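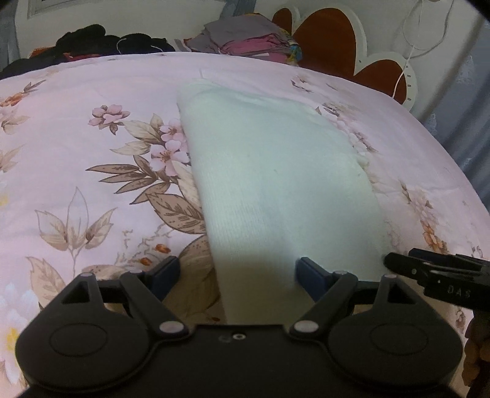
Serviette blanche pliée, entre les deux doigts bleus de la pince.

Cercle Levside – développement personnel
Compte rendu de la réunion du 20 novembre 2003

Présents : Koen Claeys (animation), Raelene Donnelly (secrétariat), 15 membres. Excusés : quatre.

1. Compte rendu précédent
Approuvé sans modification.

2. Objectifs de fin d'année
Tour de table. Plusieurs membres ont trop d'objectifs ouverts en même temps. K. Claeys propose de n'en garder qu'un par personne jusqu'en janvier, écrit et daté. Adopté, une abstention.

3. Binômes
Les appels entre binômes durent souvent plus que prévu. Durée fixée à 60 minutes par mois, en une ou deux fois. R. Donnelly refait la liste – deux binômes sont à recomposer.

4. Journée de Trirnby
Thème retenu : savoir dire non au travail. L'atelier sur la prise de parole est reporté. La salle Bunnag reste à confirmer.

5. Finances
Solde : 2 722 euros. Cotisation inchangée.

6. Divers
Les cahiers Nadix sont à rendre à la prochaine réunion, remplis ou non.

Prochaine réunion en janvier, date à fixer par courrier.

La secrétaire, R. Donnelly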